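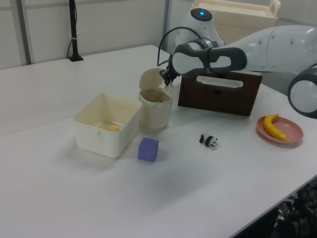
*A robotic arm over a small bin with its lid open.*

Jul 2, 2019

The Zaltusar dental clinic will close its two front treatment rooms for the rest of the month and reopen them in September with new chairs, new plumbing and a separate entrance for children's appointments. Patients already booked in those rooms have been moved to the rear of the building or to the clinic's evening hours.

The work is being paid for by Ivum, the group that took over the practice last year. It covers 2000 square feet on the ground floor. The waiting room stays open, but patients are asked to use the side door next to the parking lot until the front steps have been rebuilt.

Karlijn Wuyts, the practice manager, said the old rooms had not been changed much in a long time and the water lines were the main concern.

"We were repairing the same pipes every winter," Wuyts said. "At some point you have to open the floor and do it properly."

The clinic has 2537 registered patients, and 683 of them are under 18. Younger patients now share a hallway with adults coming in for extractions and root canals, and parents have raised this more than once in the yearly survey. Under the new layout, children will check in at their own desk and wait in a smaller room with a view of the garden.

Contractor Sakamoto has the building work. Zovel is supplying the chairs and cabinets, which are due to arrive in two deliveries. The second has already been pushed back by a week. Wuyts said the delay should not affect the opening.

Cleanings and checkups will be the most affected over the summer. The clinic expects to move 470 appointments in all, most of them routine. Letters have gone out to everyone on that list with a new date and a phone number to call if the date does not work. Anyone who has not answered will keep the new date as printed.

Emergency visits will go on as before. Patients with a broken tooth, swelling or heavy pain should phone first thing in the morning, when same-day times are set aside. Orthodontic patients will see no change, as those appointments are held upstairs.

Fees for checkups and fillings will stay the same through the end of the year, according to the notice sent to patients. The clinic will look at them again in the spring.

Once the front rooms are in use, the practice plans to hire one more hygienist and add a late evening to its schedule. It is also taking names for new patients, though none will be seen before the work is finished. Families who want their children and adults seen on the same visit should say so on the form, which is available at the front desk.

Drilling in the floor is limited to the hours before noon. The side door has a ramp, and staff can meet patients in the parking lot if they need help getting in.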